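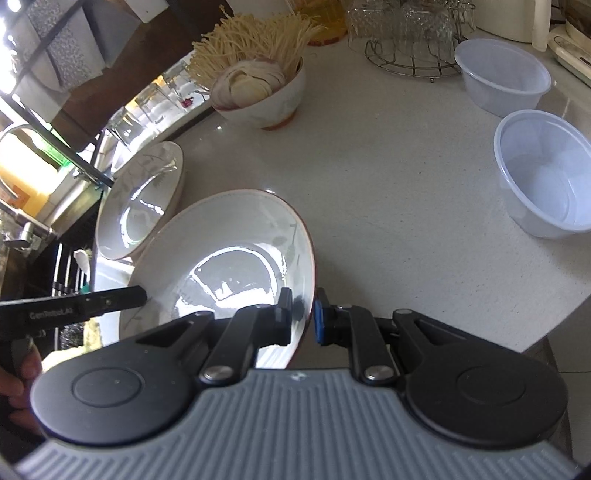 그릇 하나 빌려주는 데 무슨 회사까지 필요하냐고, 첫해에 문의 게시판에 글을 남긴 분이 있었습니다. 집에 있는 걸 쓰면 되지 않느냐는 말씀도 덧붙이셨습니다. 맞는 말이라 한동안 답을 못 달았고, 지금도 그 글은 게시판 첫 페이지에 고정되어 있습니다. 신입 직원은 입사 첫날 그 글을 읽습니다. 대체로 표정이 어두워집니다.

회사 소개

브로뉴믹스(Bronumix)는 행사용 식기를 빌려주고 거둬 와서 씻는 회사입니다. 돌잔치, 동문회, 마을 잔치, 사내 체육대회, 이름만 워크숍인 저녁 식사까지 다닙니다. 음식은 하지 않습니다. 음식도 하느냐는 전화가 하루에 몇 통씩 오는데, 저희 솜씨를 아는 입장에서 드리는 말씀이니 믿으셔도 됩니다.

시작은 엘우드(Ellwood)라는 작은 찻집이었습니다. 손님보다 찻잔이 많은 가게였고, 잔을 빌려 달라는 이웃이 차를 마시러 오는 이웃보다 꾸준히 많았습니다. 장사에 눈이 밝은 사람이라면 한 달이면 알아챘을 일을 저희는 4년 만에 알아챘습니다. 찻집은 문을 닫았고 간판은 창고 입구에 걸려 있습니다. 가끔 차를 드시러 오는 분이 계십니다. 믹스커피는 드립니다.

무엇을 빌려드리나

창고에는 그릇이 3,000점 있습니다. 밥그릇, 국그릇, 앞접시, 큰 접시, 찻잔, 그리고 용도를 두고 직원들 의견이 갈리는 납작한 종지가 있습니다. 종지는 간장용이라는 쪽과 젓갈용이라는 쪽이 팽팽해서 목록에는 그냥 '종지'라고 적어 두었습니다. 수저는 세트로만 나가고, 유리잔은 높이별로 상자가 다릅니다. 국그릇은 흰색과 회색 두 가지인데 섞어서 주문하시면 섞어서 갑니다. 저희가 골라 드리지는 않습니다. 예전에 골라 드렸다가 신랑 어머님과 신부 어머님 양쪽에서 전화를 받았습니다.

주문서는 스킬러(Skiller)라는 사내 프로그램으로 관리합니다. 이름은 거창하지만 하는 일은 더하기와 빼기입니다. 나간 수에서 들어온 수를 빼면 잃어버린 수가 나오는데, 가끔 음수가 나옵니다. 댁의 그릇이 저희 상자에 섞여 왔다는 뜻입니다. 그렇게 들어온 그릇은 따로 모아 두고 있으니, 잔치 끝나고 할머니가 아끼시던 대접이 안 보인다면 연락 주십시오. 꽃무늬 대접은 문의하실 때 꽃 종류를 함께 말씀해 주시면 찾기가 빠릅니다.

세척과 검수

돌아온 그릇은 불리고, 씻고, 헹구고, 말린 뒤에 사람이 하나씩 봅니다. 이가 나간 그릇은 빼고, 실금이 의심되면 손톱으로 튕겨 소리를 듣습니다. 소리로 구별하려면 몇 달은 걸리는데, 일단 익히고 나면 남의 집에 초대받아 가서도 국그릇을 튕기게 됩니다. 이 때문에 두 번 다시 초대받지 못한 직원이 있습니다. 회사에서 보상하지는 않았습니다.

검수에서 빠진 그릇은 화분 받침이 되거나 위리스(Weris) 공방으로 갑니다. 위리스에서는 그릇 조각으로 벽 장식을 만듭니다. 사무실 화장실 벽이 그 작품입니다. 꽤 근사해서 손님들이 화장실에 오래 계십니다.

파손에 대하여

가장 많이 물으시는 내용이라 적습니다. 주문 한 건에 두 점까지는 깨져도 비용을 받지 않습니다. 세 점째부터는 점당 1,865원입니다. 금액이 왜 이렇게 애매하냐고들 하시는데, 당시 그릇값을 있는 그대로 계산한 결과입니다. 반올림하자는 의견은 회의 때마다 나오고 회의 때마다 점심시간이 됩니다. 깨진 조각은 버리지 마시고 신문지에 싸서 상자에 넣어 주십시오. 테이프로 붙여서 멀쩡한 그릇 사이에 끼워 보내시는 분들도 계신데, 저희도 압니다.

일하는 사람들

모두 14명이 일합니다. 배송, 세척, 검수, 전화로 나뉘어 있고 8월에는 휴가가 겹쳐 구분이 없어집니다. 그때 전화를 주시면 뒤에서 물소리가 들릴 수 있습니다. 대표도 세척조에 들어가는데, 속도는 하위권입니다.

예약과 방문

예약은 행사 열흘 전까지 받습니다. 명절 앞은 한 달 전에도 빠듯합니다. 창고에 직접 오셔서 그릇을 보고 고르셔도 되고, 오시기 전에 전화만 한 통 주십시오. 주차는 건물 뒤편 두 칸인데 한 칸에는 늘 배송 트럭이 서 있습니다.

2022년 7월 27일 고침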